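Pudness Workshop Notes
Bench Cells and Small Arms: House Rules and Good Practice

Section 4. Setting up and running kitchen-goods tasks in an enclosed cell

These rules apply to any two-arm bench cell used with pots, lids, utensils and other household goods. They were first drafted by Covadonga Villanueva for the Cloton shop and have been edited twice to match the way the cells are used now. Where a rule here conflicts with the arm maker's manual, follow the manual and send a note to the page editor.

4.1 Enclosure and table

Wall panels must be fixed to the corner posts, top and bottom, before the arms are powered. Push each panel at mid-height with an open hand. If it moves, tighten the post brackets and push again.

Textured panels are allowed. They collect dust in the joints and should be brushed from the top course down. Do not spray cleaner on a panel in place. Spray the cloth.

Wipe the table with a damp cloth, then a dry one. No wax, oil or furniture polish. Polish changes the grip of light plastic parts on the surface, and the change lasts for weeks.

Vacuum the front rail. Use the narrow nozzle, keep it clear of the wiring, and run it the full width. A brush alone pushes crumbs into the slot, where they pack around the T-nuts and make the mounting plates hard to shift later.

4.2 Wiring

Low-voltage leads go in the slotted duct wherever the duct reaches. Leads that have to leave the duct are to be tied at the point of exit, with enough slack for the full swing of the base joint. Cables on the arm links are tied at each link and never across a joint.

Check slack by hand with the arm powered down. Move the base joint to both stops, then the elbow, then the wrist. A lead that goes tight at any point is rerouted before the cell is used.

Small boards must not hang by their leads. Use a standoff or a screw clamp. Tape is accepted for one shift and must be entered in the log.

4.3 Choosing and placing goods
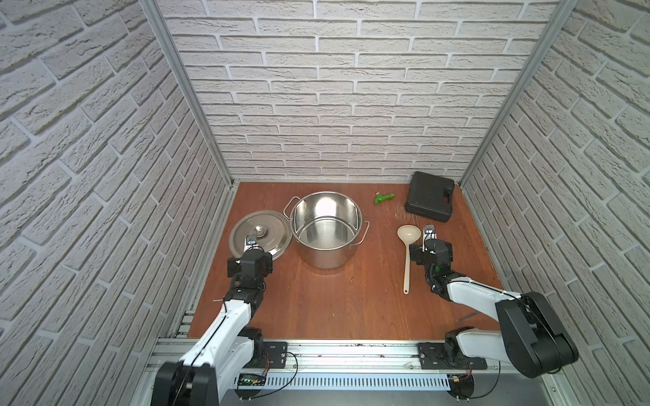 Large vessels go in first and toward the back, within reach of both arms. Turn a two-handled pot so that each handle can be approached without crossing the other arm. Lids start flat, knob up. A lid leaning against a pot will slide when the pot is touched, and a sliding lid should be treated as a dropped object under 4.6.

Long utensils are laid flat with a clear strip of table on each side, at least as wide as the open gripper. Ladles go bowl up or bowl down as the task sheet says. If the sheet does not say, write down which way was used.

Goods that are not part of the task may stay on the table if the sheet calls for clutter. Otherwise take them out. Cases and boxes used as clutter must be latched.

Shiny steel gives strong reflections. Do not dull it with spray or powder to help the cameras. Move the lamp, or accept the reflection and note it. Dolores Wojcik keeps the lamp positions for the Drekar cells on a card inside the cabinet door.

Do not use any pot or utensil from a cell for food again. Mark it on the underside with paint pen.

4.4 Gripper and wrist camera checks

Open and close each gripper fully, twice, with nothing between the fingers. Both fingers should arrive together. Look at the pads for cuts, lifted edges and stuck crumbs. A pad with a lifted edge is replaced, never glued back down.

Clean the wrist camera lens with a dry lens cloth. Check that the mount screws are snug and that the label can still be read. The label number and the number on the log sheet must match.

4.5 Handling lids and round goods

Lift a lid straight up until the rim is clear of the vessel, then move sideways. Glass lids are limited to half the normal travel speed. Hold the wrist still for two seconds after the lift before starting the sideways move. Set the lid down by lowering it to contact and then opening the gripper. Opening early chips rims and marks the table.

Keep the second arm out of the space under a raised lid. It may hold the pot by the opposite handle if the task needs it.

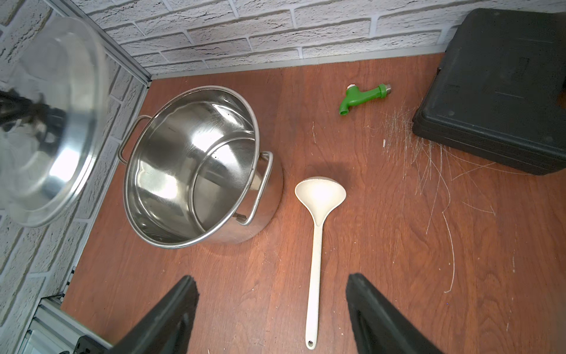
Page last changed: January 3, 2020 (A. Stefanou)

4.6 Dropped, rolled or broken goods

Stop both arms before reaching in. Pausing the program is not enough. Press the stop and wait for the joints to settle.

Put the object back at its starting mark or end the run. Do not nudge it into place with the arm. For broken glass, power down, remove all goods, and vacuum the table and rail. Inspect the finger pads under a lamp before the next run.

Loose bristles, threads and fibers are picked up by hand or with tape between runs. They wind into wrist joints.

4.7 Log entries

Each run gets one line: cell, operator, goods list, lamp position, stops. The paper log for the Cloton cell holds 491 lines per book. When a book is full, give it to Oanh La and take a new one from the same shelf.

Finger pads are changed at 1266 cycles or at the first visible cut, whichever comes first. Write the count on the sheet when the new pads go on.

Related pages
Section 3. Mounting plates and rails
Section 5. Cloth, towels and soft goods
Section 19. Storage of task goods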